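9/16/24

I promised a few of you that I would finally write up the house rules we use for our simulated kitchen work, and then October's planning got in the way before October had even arrived, so thank you for your patience (and for the very kind nudges!).

Some background first. Grunness is our door-opening project, and Puso is the set of rendered kitchens it runs in. We have 2,984 saved episodes so far, and I have watched more of them than is probably good for me, usually with coffee and a notebook beside the keyboard. The rules below grew out of that notebook, and I've borrowed the numbering from the old Tirkden checklist, which had 43 items and which I loved dearly but could never get through before lunch.

1. Write the success rule before you run anything. Ours says how far the door has to swing and how long it has to stay there, and we don't touch it halfway through a batch, however tempting that gets.

2. Keep the failures. We threw out 448 of them early on and I still think about those.

3. Look through the gripper's own view before the approach is signed off. With a round knob on a cabinet door I want to see the fingers open and the knob in sight, even if it's way up in the corner and there is still some traveling to do. 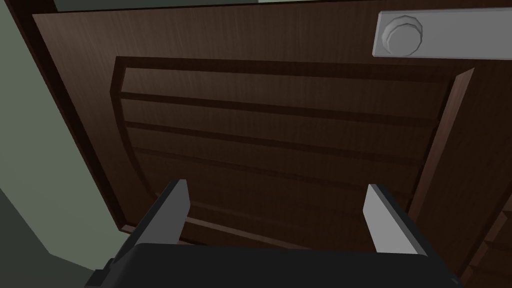
4. Change one thing at a time. New wood finish or new knob, please, and never both in the same batch. I broke this one myself in the Wallner kitchens and spent 13 days sorting out which change had done it.

5. Put the random seed in the log. Yes, even for a quick test!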